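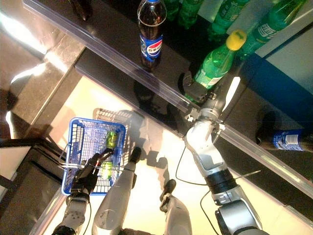
Figure 3. View from the head camera during a shelf restocking episode. The right gripper holds a green bottle with a yellow cap at the shelf, while the left hand closes on a green bottle in the basket.

Bart De Graaf
September 20, 2018

3.2 Collection of Demonstrations

The demonstrations used to train the Zusutley policy were gathered at the Rilside site, on a store shelf stocked with bottled drinks. An operator guided both arms of the robot through each episode, and the joint positions, gripper commands, and head camera video were stored together. In total, 1549 episodes were kept for training. A further 76 were set aside for testing and were not used at any point in tuning.

Bottled drinks were chosen as the first product group. Their plastic walls and labels can give reflections, and the black shelf surface and the plastic rail add to the glare (Figure 3). Dark cola is hard to separate from such a background by color alone. We made no attempt to even out the lighting, as the policy is expected to run under the same conditions.

Bottles were not always left upright at the start of an episode. Operators were told to lay down or tilt a share of them, so that the examples would include grasps near the base as well as grasps at the neck. The two arms end in different hands, and the action record therefore keeps a separate set of values for each side.

Each operator completed 10 practice episodes before any data were kept. Sessions were limited to 11 episodes between breaks, a limit taken from the earlier De Bruijn trials, in which grasp timing became less regular toward the end of long sessions. Episodes in which a bottle left the view of the head camera for more than two seconds were marked by the Skedasau labeling tool and reviewed by hand. Failed grasps followed by a recovery were retained and given their own label. Episodes ended by the operator before the task was complete were removed.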